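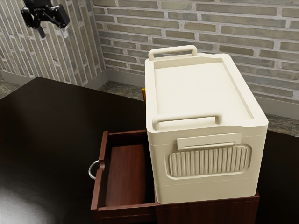
How do you buy a robot? (A page for ages 8 to 11)

Ever saved up for a bike? Then you know most of this already. Robots are the same. Just more zeros and more arguing.

By Kerubo Bakilana, for the Fota Club pages

Step one. What's the job?
Start here, always. Not "which robot looks coolest". Say you want one to shut drawers and shift boxes. Write that down. How heavy is the box? How far must the arm reach? Has it got a handle to grab? A big box with loop handles is one sort of job, a thin metal ring on a drawer is quite another.

Step two. Try it on a computer
Clever bit. You can build a pretend room on a screen, with a pretend table and a pretend robot, and have a go before spending a penny on the real one. Arm too short? Change it. Gripper too small? Change that. Nothing gets broken and no one gets told off. 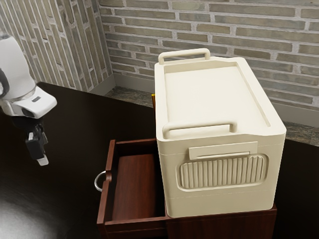 Computer picture: a robot arm beside an open drawer, with a storage box on the cabinet.

Step three. Add it ALL up
The arm is only part of the price. People forget the rest. At Karnton our junior club made a pretend budget for a small learning arm called Mara:

Gripper: £400
Table and bolts: £600
Spare fingertips, 10 of them: ask the shop
Lessons for the grown ups: ask, and ask again
The arm itself: biggest number, leave a big gap on the page

Then a bit extra for surprises. Cables. There is allways another cable.

Step four. Measure the room
Will it go through the door? Is the table strong enough? Can the arm swing without bashing a wall? Vinzenz Lehner, who plans the kit at Calloway, puts tape on the floor to show how far the arm can reach. Try it at home with your own arm. Stand still, stretch, get a friend to mark the spot.

Step five. Wait
Boring but true. Order in November and it might not turn up untill after Christmas. Mara's gripper took 21 days. Put the waiting on your plan too.

Words to know
Budget: a plan for your money.
Gripper: the robot's hand.
Simulation: a pretend version on a computer.

Your turn
Pick one job in your bedroom. Draw the robot for it. List every single thing you'd need to buy, plug included.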